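One box for all the odds and ends: does it work for you?
Posted by Skastska
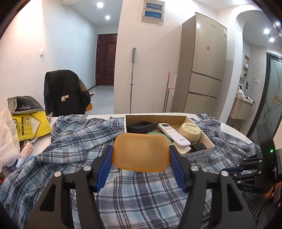

Re: One box for all the odds and ends
Furken wrote:
I like it, but the AC remote would drive me nuts in there. Mine lives by the light switch and has for years. Put it in a box with soap and it's gone until June!

Skastska wrote:
Ha, fair. It's March and I don't touch the AC for months, so in it goes. The orange lid is the one I keep losing – it never stays with its container. Should it go in the box too?

Nimasex wrote:
No! Lids go with the kitchen stuff, always. And get some kind of tray in there for the small things. You've already got the black one on the left, so use it.

Furken wrote:
Disagree on trays. I bought 2 and they just ate up space. A plain cardboard box is fine, and you can toss it when it gets gross.

Mavromatis wrote:
My only worry is the soap. Everything in my junk box smelled like it by the end of the week (some people like that, I guess). I'd bag it.

Skastska wrote:
OK, soap gets a bag, lid goes back to the kitchen. Remote stays, sorry Furken. The shipping bag on the left is next, then the table's getting wiped down.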